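Print this page | E-mail this page

Home Networks for Beginners — notes for session 4
Burnmont Evening Classes

OK, so last time we got as far as the router and then I ran out of time telling you about my cousin's basement (sorry!). Picking up from there.

Your router hands out an address to everything that asks for one — phone, printer, TV, the lot. It's a loan, and it can change. That's why the printer you set up in September suddenly goes missing. If you want it to stay put, go into the router's settings and reserve an address for it. Every brand calls this something different, so hunt around a bit.

Next, speed. Folks in this class pay for 600 megabits and then test it from the far bedroom, over Wi-Fi, with two doors shut. I got 94 on my old desktop for a whole year and blamed the phone company! It was the cable. An old or damaged one can drop you down to the slow setting, and you'd never get a warning. So test with a wire first, right next to the router, then test on Wi-Fi, and write both numbers down. 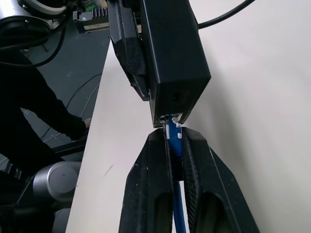

Wi-Fi names, then. Please don't put your apartment number in yours. Ivars Ots asked whether hiding the name helps, and I'd say no, it mostly annoys your guests. A long password does far more for you.

For next week: draw a map of your own network on one sheet of paper. Boxes and lines are fine, and mine is ugly too. Bring your speed numbers and the sticker info from your router (cover up the password!).

This site uses cookies to remember your settings. Accept | Read more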